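Hand-Held Gripper Checklist – Soft Produce Handling
Site: Irkton. Inspected by Nathalie Beaudoin, June 2023. Reviewed by Peter Slanina.

1. Finger pads seated, no lifting at edges
OK. Wipe after each tray.

2. Linkage pivots secure, no side play
OK on the left. Slight play on the right; recheck at 200 cycles. Counter read 181 at inspection.

3. Jaws open fully before approach
OK. Operator must stop above the item and confirm clearance on both sides.

4. Neighboring items clear of linkage arms
Action needed. Arms spread wider than the pads, and small fruit near a wall can end up under them. Move it or pick it first.
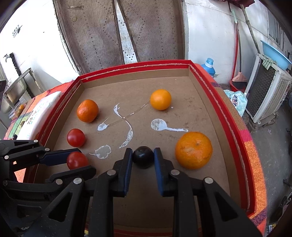 Item 4: jaws open around plum, left linkage overlapping a cherry tomato.

5. Tray floor free of residue
Action needed. Dried paint marks on the cardboard. Replace the tray or fit a clean liner – Fraser to supply.

6. Work area clear of cleaning products and loose bags
Action needed. Detergent to be stored away from produce. Bags must be kept off the ground next to the tray.

7. Grip force set for smallest item
Not tested. Gauge is out for calibration at Jatden until July.

Result: conditional pass. Items 4, 5 and 6 to be closed before the next session. Item 7 stays open.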